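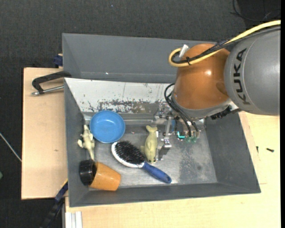
Is Grovik worth paying for if your nonprofit only has one person doing the books?

For a group with fewer than a few hundred transactions a month, the basic plan is enough and it saves time mainly at grant reporting. If you have no restricted funds, a spreadsheet will do the same job for free.

I keep the accounts for Forkside, a small community arts group, and we moved to Grovik in March after years of using a shared workbook. We pay $52 a month for the basic plan. The next one up is $140 and adds payroll and a second approval step, neither of which we use.

Setup

Importing our old ledger took two evenings. We had 1,054 transactions to bring over, and the import tool matched most of them to the right account. The ones it missed were nearly all transfers between our checking and savings accounts, which it read as income. I fixed those by hand. The help page on transfers exists, but it is filed under Banking and I was looking under Import.

Fund tracking

Every expense can be tagged to a grant, and one expense can be split across several. When the Nundolari grant report came due, I picked the fund, set the dates and had a statement I could attach. Last year the same report took me most of a weekend. The report layout is fixed, so if your funder wants its own categories you still have to export and rearrange the columns.

Receipts

You forward receipts to an email address and they wait in a queue until someone codes them. It reads totals well from PDFs. Faded paper receipts usually need the amount typed in. The queue holds 80 items on the basic plan, and new ones bounce once it is full. I hit that limit once, after our summer festival.

Board reports

Chenxi Liang, our board chair, wanted a one-page summary and the built-in one runs to four. You can hide sections, but the setting doesn't carry over to the next month. I now have a note on my desk with the boxes to uncheck.

Support

Email only on our plan. I wrote three times and got an answer the next business day each time. One answer was a link to a page I had already read.

Four stars out of five. We have renewed for another year.

Signe Holst
Posted Saturday, December 27, 2025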